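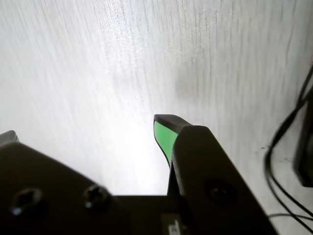
4. Working practice at the bench

4.1 Before anyone touches anything

These rules apply to every Herix arm on the site, including the one you are fond of. Read them with your supervisor's copy of the Gelari site standard open beside you. Where the two disagree, the stricter one wins.

1. Turn the mode key to MANUAL and take it out. A key left in the lock belongs to whoever walks past next.
2. Check that the travel limit is set to 20 cm above the work surface. Confirm it on the pendant, whatever the sticker says.
3. Look at the finger pads. The green face should be clean and seated inside its black rim. If a corner has lifted, change the pad. Glue is not a maintenance procedure.
4. Run a fingertip over the recessed screws in the gripper housing and the finger bracket. Any screw standing proud gets tightened to the value in Section 9.
5. Follow the cables back from the gripper by eye. A generous curve is fine. A kink is a fault report.

Note: Labels on the housing must stay readable. Wipe them with a damp cloth. Solvent removes grime, colour and the serial number in one pass.

4.2 First open-and-close cycle

6. Clear the surface between and below the fingers. Your coffee counts as an obstruction.
7. Stand outside the marked zone and call "moving" in a voice the next bench can hear.
8. Open the gripper fully, then close it at 20 per cent speed with nothing in it.
9. Repeat with the Nogueira test block. Stop if the block tilts, creeps or drops, and log it on form 19.

CAUTION: Pinch hazard. The fingertips are pointed and the controller has no opinion about what is between them. Keep hands clear unless the drive is isolated.

CAUTION: Do not tape cables to the work surface. The arm will win.

4.3 Leaving the bench

10. Park the arm, isolate the drive and hang the key on the Zurkavon board. Sign the sheet with a name other people can read.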